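About Flesness

Flesness writes and maintains working procedures for two-arm robot cells. Our clients build, test or operate small manipulators and need a written practice that an operator can follow and an auditor can check.

Our core document is the Testero handling code. It contains 116 clauses, of which 29 apply to cells where both arms share one tabletop. Each clause states a requirement, a method of checking it and the record to be kept. The code is reviewed every November.
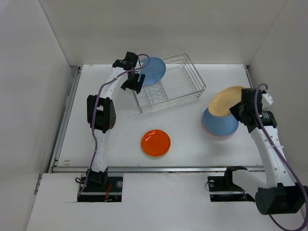 Two-arm cell during a dish rack task with colored plates.

Procedures are drafted at the bench. A clause is issued only after 100 logged runs at our Amano site, carried out by 3 operators working separately from the same text. If the operators read a clause differently, it goes back for rewording and the count starts again.

The shared-tabletop clauses cover grip release, cable routing, arm clearance and the order in which the arms may enter a common area. Limits are set per cell and signed off before first motion.

Clients may license the code as issued or order a site version. Site versions are prepared by our Odberg office, which also handles training and yearly audits.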